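Against the Good Dishes

My parents owned a dinner service that I ate from 4 times before I left home. It lived behind glass in the dining room, where it was dusted and discussed. We had our meals on chipped plates from Trernodton, and so did any guest who wasn't a bishop. No bishop ever came.

I now own 3 blue bowls that cost more than my shoes, and last August I caught myself moving them to a higher shelf. I have since brought them down and put soup in them. 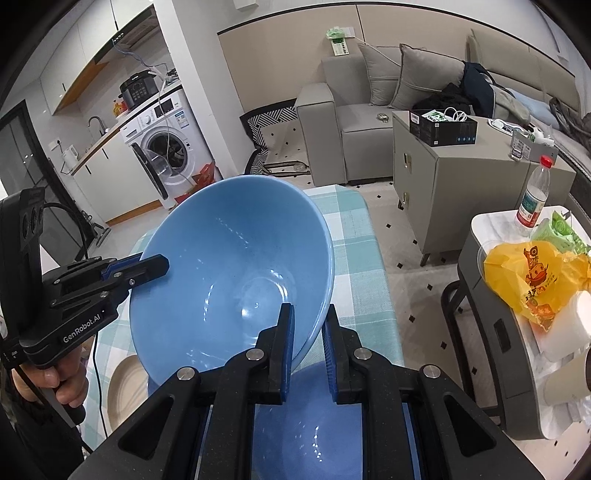 Thanasis Raptis wrote in to say that I plainly have no toddlers, and that his good bowls will come down when the youngest can vote. Fair enough. But I've met adults whose children vote and pay rent, and the china is still up there waiting for the bishop.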